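News > Local > Hukdale

Hukdale's old bus depot will get its shared office after all 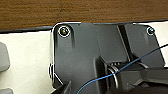

A dark gray plastic housing against a white surface, with wood grain along the top.

I've been writing about the old bus depot on Nwosu Street for so long that my neighbors have started crossing the road when I bring it up. So I'm very happy to report that there is finally some news! The town council voted last night to let Citia, the small company that runs shared offices over in Isisness, take on the ground floor of the building and open it up to people who work for themselves.

The lease runs for 14 years, which is longer than I expected, and the rent stays low for the first three while the company fixes the roof. Anyone who has stood in that building during a storm knows about the roof. I once interviewed a plumber in there while we both held umbrellas.

Kristine Tan, who will manage the place, told me after the meeting that she wants it open by January. "We've had people asking for desks before we even had a door key," she said. She grew up a few streets away and used to catch the school bus from bay two, so she has promised to keep the painted bay numbers on the floor. I'm glad — they're the best thing in there.

The plan is for a big open room where the buses used to park, a few small rooms for calls, and a kitchen at the back (where the ticket office was, if you remember the ticket office). You'll be able to pay by the day or by the month. The prices aren't set yet. I asked twice and got a smile both times.

Not everybody is thrilled. A petition against the plan picked up 491 names over the summer, mostly from people on Nwosu Street worried about parking, and I do see their point. My own street is full by eight in the morning and we don't even have an office. Arash Sharifi, who started the petition, spoke for about three minutes at the meeting and asked for permits for residents. The council said it would look at permits in the spring, and he didn't look very comforted by that. When I caught him on the steps he told me he might rent a desk himself if they sort the parking out, so make of that what you will.

Yakubu Uzor was more cheerful. He does bookkeeping for half the stores in town from his kitchen table, with two kids and a dog under it, and he says he'll be first through the door. Rima Matar, who has the bakery across the street, is already thinking about opening an hour earlier. I've told her I fully support this.

Work on the roof should begin in the next few weeks, and the sidewalk on the depot side will be closed while the scaffolding goes up. The number 3 bus will stop outside the library during that time. If you have questions about the lease or the building work, the plans are at the front desk in town hall, and you can flip through them without an appointment.

Qusai Akl helped with reporting for this story.

Contact the newsroom | Copyright Hukdale News | Back to top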